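Reading an indemnity clause before you sign it

2020-04-25

I review supply contracts for a living, mostly for small importers. Last month Periklis Kontogiannis sent me a draft between his company, Norano, and a distributor called Sudamero. It had 178 clauses. He wanted to know about one of them.

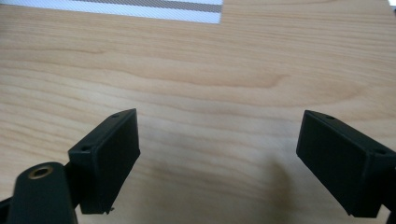
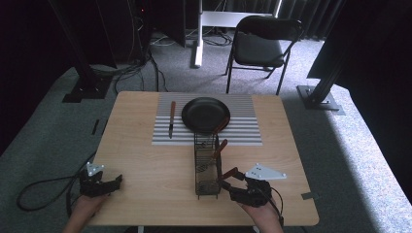
Clause 100 made Norano cover "any and all losses arising in connection with the goods." Two problems. First, "in connection with" is wider than "caused by" and can reach losses Norano had no part in. Second, there was no cap. The liability limit sat in Schedule 2 and applied to breach of contract only — an indemnity claim may fall outside that wording.

I proposed three edits: replace the phrase with "caused by a defect in," bring the indemnity under the Schedule 2 limit, and require written notice of any claim. Makis Vlachopoulos, acting for Sudamero, accepted the first and third the same afternoon. The cap took until the second call. He wanted personal injury left out of it, and we agreed.

Check your insurance policy against the final text too. Many policies exclude liability you took on by contract alone. Periklis is still waiting to hear from his broker on that point.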